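A full house at Kesbridge

By Shewit Alemayehu

19/03/2021

When the Sisters left Kesbridge, the diocese expected to sell the convent. The parish council asked for a year's grace, and Father Haslinger wrote to every household on the roll.

The letter raised $2,233 in the first month, enough to fix the hot water. Two families moved in that October, both newly arrived and both waiting on visas. The old infirmary and the sewing room became bedrooms, and parishioners from Flitach brought over linen and kitchenware.

Meals are shared after evening prayer. Grace is said in whichever language the cook prefers – lately that has been Tigrinya.

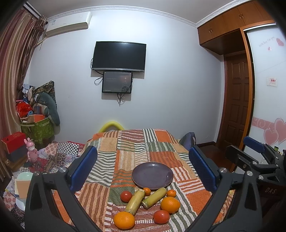 Keeping the chapel open

The chapel seats 100 and is still used for Mass on feast days. Residents are welcome but are not expected to come. Some are Orthodox and travel to Porell for their own liturgy, a trip of 151 kilometres each way, and the parish bus takes them once a month.

Father Haslinger says the roof is the next worry. A builder has quoted up to $2,000 for the section over the sacristy, and the parish will take a second collection for it after Easter.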